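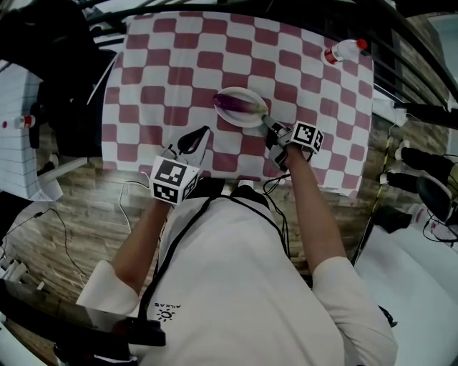 September 2021, Kustunbridge kitchen

Second batch of the aubergine pickle, Skivumix recipe with less vinegar. Salted the slices for 30 minutes and pressed them under the heavy board. The June batch went soft after six days, so the brine is stronger this time — 9 per cent by weight, checked on the small scales.

Filled the Saha jars first, then the Atia ones. Two of the Atia lids don't seat properly and need new rings before the next run. Garlic went in whole. Left out the mint.

All jars on the lower shelf, away from the boiler pipe. Taste one on day six and write the result under this entry. pH strips are nearly finished, reorder.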